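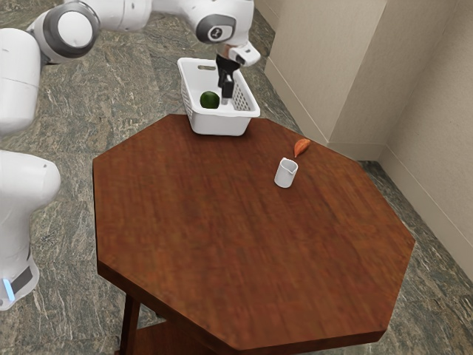
Karabo Botha told me, in my first week at Preltach, that I'd spend more time on gripper fingers than on all the rest of the arm – and I laughed. Three years on, I've stopped laughing!

So Chapter 2 starts at the fingers. We'll zero the gripper, set the tool center point, then teach a straight-down approach into a basket and a slow way back out (50 mm a second is plenty). Keep your notes from Chapter 1 handy, especially the joint offsets – you'll be typing them in again before we get to the wrist.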